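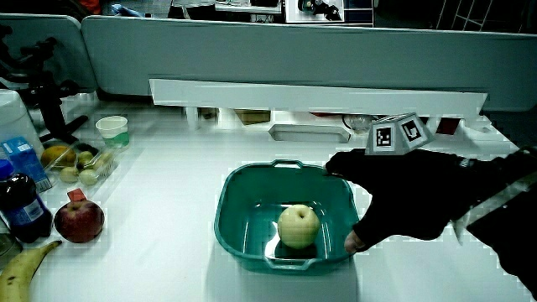

One piece of fruit to a basin, the rest of the shopping off to the side.

The Basin Comes First

Groceries in the door at 5 p.m. and the bags go straight on the table. Fruit, soda, a carton of something, paper cups. Most of us stop there. Talha Orakzai doesn't. Before anything gets a permanent spot it gets a turn in, or next to, the basin.

Orakzai cooked for 17 years at a lunch counter in Stolstead, then quit to teach people how to run a home kitchen without losing their minds. His classes are short. His notes are shorter. The first page of the handout has one word on it - BASIN - and under it a list of what he thinks you should stop buying.

Wire fruit bowls, top of the list. Pears bruise on the wires. Wood bowls, too pretty, you never wash them. Tiered stands, don't get him started.

What he wants you to own is a plain plastic basin with a handle at each end. Low sides, so you can see what's in it from across the room. Smooth bottom. A color that isn't the color of your fruit or your table, which sounds fussy until you've lost a green pear in a green bowl for a week and a half. Teal is good. Teal on a white table is very good.

Then the method, if you can call it that. Everything that doesn't need a decision goes to the left. Bananas, apples, the soda, cups, whatever came in its own plastic tray. Leave it in the tray for now! Don't unpack and sort at the same time, thats how the mango ends up in the fridge door. The middle of the table stays clear except for the basin, and into the basin goes one thing.

One. People hate this part. It feels slow. I tried it with a full load from Magyar, the grocery on our corner, 103 dollars worth, and I was muttering by the third item. But you do look at each piece. Turn it over, press near the stem, check the underside where it sat on the shelf. Soft goes to tonight. Firm goes to the counter. Anything cut or leaking gets eaten standing up.

Asian pears are his favorite for teaching. Round like an apple, pale, skin that shows every thumbprint. You can't squeeze them to find out much, they're crisp when ready and crisp when not, so you go by smell and weight. Class is always surprised by how heavy a good one feels.

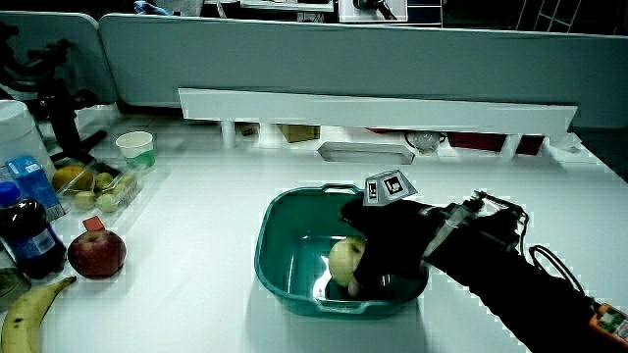

Lifting is its own small lesson. Come in from the side, low, over the rim, and close on the widest part. Not from the top by the stem. Fruit picked up by the stem gets dropped, and then you have a bruise and a noise and a dog involved.

On bananas: away from the apples if you want them to last, right up against them if you want banana bread by the weekend. Soda can stand anywhere, it doesn't care. Cartons upright. Keep the tags and stickers off to one side untill you're done, then toss them in one go, otherwise they turn up on your sleeve in March.

Where to get a basin. Plutov makes a decent one, so does Joltley, and the housewares aisle has no-name ones that hold up just as well. Check that the handles are molded in, part of the body. Clip-ons pop off when the thing is full of water and you're halfway to the sink. Rinse, wipe, hang it by one handle. Orakzai's oldest has roughly 395 washes on it by his own tally, pencil marks inside a cabinet door, and the bottom still shines when the light hits it.

His next round of classes is in the back room at Stolstead library. Bring a towel and one pear.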